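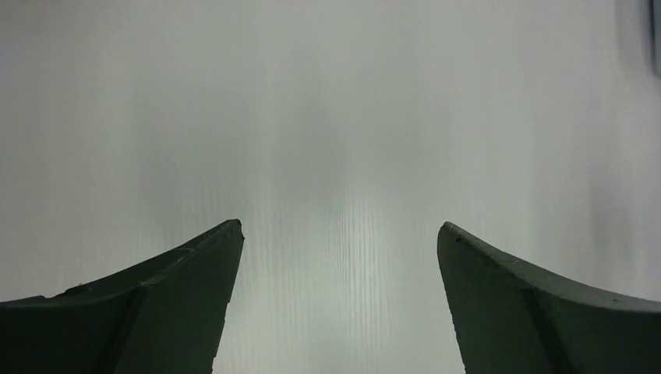 Chapter 5
Clothing Care in Shared Households and Residences

Print this chapter | E-mail this chapter
Shares: 14 | Comments: 5

5.1 Introduction

Clothing care is among the oldest forms of household work and one of the least studied. Earlier chapters considered how fibres are produced, spun and made into cloth, and how finished garments reach the buyer. This chapter takes up the longer part of a garment's life, which begins once it has been brought home. During that time it will be worn, washed, dried, folded, stored and mended, often by several different people, and the way these tasks are carried out has a strong effect on how long it remains fit to wear.

The chapter is concerned with places where clothing is cared for in common: family homes with several generations under one roof, student residences, boarding schools, aged care homes and staff quarters. In such places, the person who washes a garment is frequently someone other than the person who wears it. Questions of labelling, storage space, privacy and fair division of labour arise at once, and these are treated here alongside the more familiar matters of water, soap and heat.

Students who have completed the practical units on fibre identification should keep their notes at hand. The terms cellulosic, protein and synthetic are used below without further definition.

5.2 Fibre and construction

A care decision depends on two things: what the cloth is made of and how it has been put together. Cotton withstands repeated washing and a fairly hot iron, but it can shrink, and dark shades lose colour with time. Wool tolerates little rubbing while wet. Polyester dries quickly and holds its shape, though it tends to retain body oils and the odours that go with them.

Construction matters as much as fibre. A woven shirt has little stretch and creases along sharp lines. A knitted T-shirt stretches in every direction, and if it is hung by the shoulders while heavy with water it may lengthen and never fully recover. For this reason many residence laundries lay knitted garments flat, smooth them by hand from the collar downward, and fold them as soon as they are dry.

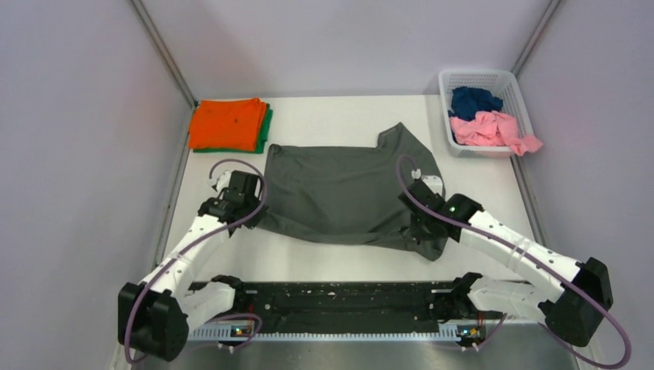 The order in which these steps are taken varies from one household to the next. Some families fold each piece as it leaves the line. Others bring everything indoors and sort it by owner before any folding is done. In her study of rented houses in the Boros district, Mireille Lebrun found that the second method was the more common in homes with four or more adults, and that disputes over missing clothing were less frequent where it was used. She attributed the difference to the sorting step, when each garment is looked at and its owner named aloud.

5.3 Folding as a skill

Folding has three purposes. It reduces the space a garment takes up, it controls where creases will form, and it allows one item to be told from another without unfolding the whole pile. A fold that serves one of these aims may work against the others. A tightly rolled shirt saves space but hides its printed front. A shirt folded in wide, flat panels is easy to recognise but needs a deeper shelf.

The rectangular fold is taught in most training courses because it suits the greatest number of garments. The T-shirt is laid out with its sleeves extended. Each side is brought toward the centre, the sleeves are turned back on themselves, and the body is then folded upward in halves or thirds according to the depth of the shelf. Care should be taken to smooth the cloth between one fold and the next, as a wrinkle trapped inside the panel will set under the weight of the pile.
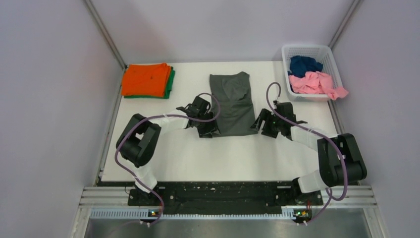
Figure 5.1 Dark grey garment on a white work surface.

Learners differ widely in the time they need to master the sequence. Horațiu Ciobanu, who taught laundry practice at the Urkov Residential College, recommended that beginners work with a single plain garment until the movements became familiar, and only then proceed to collared shirts, hooded tops and fitted sheets. He also advised against correcting the finished fold. In his view the instructor should ask the learner to shake the garment out and begin again, so that the mistake could be found at the stage where it was made.

The height of the work surface deserves attention. A table that is too low obliges the worker to stoop, and complaints of lower back pain are common among staff who fold for long periods. A surface level with the hip bone suits most adults. Where several people of different heights share one room, an adjustable table is to be preferred, and a firm platform for shorter workers is an acceptable substitute if it is wide enough to stand on safely.

5.4 Case study: Dendevik House

Dendevik House is a residence for trainees in the hospitality trades. It has 465 residents and a central laundry in the basement of the east wing. Until the laundry was reorganised, residents left their clothing in unmarked sacks and collected it from open shelves. Losses were frequent. The manager at the time, Elaine Vasconcelos, recorded the complaints in a daybook, and her entries show that plain dark garments were reported missing far more often than any other kind.

Under the new arrangement, each resident received a set of woven name tapes and a numbered compartment. Garments were sorted on arrival by fibre and colour, washed in those groups, and sorted again by owner before folding. The laundry now handles 4,000 pieces in an ordinary week. Staff were at first opposed to the second sorting, which they regarded as wasted effort, and a number of them asked for it to be dropped. It was kept after a trial period in November, when the number of complaints fell.

Sportswear presented a separate difficulty. Residents wore it often and wanted it back soon, and much of it was made of light synthetic knits that should not be tumbled at high heat. Fine mesh is also easily snagged by zips and hook fasteners in the same load. The laundry first tried a daily cool wash for these items alone, with drying on racks.
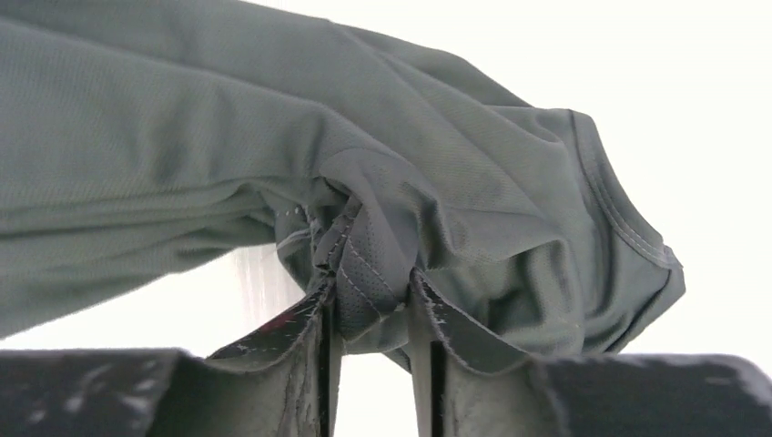 Mesh bags supplied by the Flidurari company were introduced the following year, and residents were asked to place their training clothes in them before handing them in. Virgil Ursu, the laundry supervisor, noted two drawbacks. Overfilled bags came out of the wash with the clothing at the centre still soiled, and bags left closed overnight developed a sour smell. A printed notice on filling and emptying the bags was placed beside the collection hatch.

5.5 Terms used in this chapter

Colour bleed: the movement of loose dye from one fabric to another during washing.
Hand: the feel of a cloth when it is touched or handled.
Pilling: small balls of fibre formed on the surface of a fabric by rubbing.
Set crease: a crease made lasting by heat, pressure or long storage.

5.6 Preparing for the next section

Section 5.7 deals with water supply and the choice of detergent. Before reading it, students should find out whether the water in their own district is hard or soft and inspect the care labels on several garments of their own. The reading by Bjartur Ásgeirsdóttir at the end of the chapter describes washing practices in coastal villages before piped water and should be read together with Section 5.8.

Page last revised March 3, 2021

Share this page | Print | E-mail

Related chapters
Chapter 3: From Fibre to Cloth
Chapter 4: Buying and Fitting Clothes
Chapter 6: Mending, Altering and Reuse
Chapter 7: Storage of Household Linen
Instructor notes: Planning a Laundry Room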